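Marking up a road book for the Plirmont Rally

Road books for the Plirmont are handed out at Aubert the evening before each stage. Give yourself an hour to mark yours.

1. Unroll the first 4 meters on a flat table and read it once without a pen.
2. Color every danger note red. Double and triple cautions get a full stripe across the box.
3. Use yellow for heading changes and green for speed zones — nothing else.
4. Circle the fuel stop at Trelley and write the distance to it beside the start box.
5. Tape the ends, roll the paper tight and run it through the holder both ways.

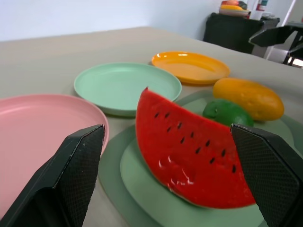 Ross Dow
Navigation coach, Pudow Rally School

Check the motor switch with your gloves on before you leave the bivouac. Carry six spare strips of tape.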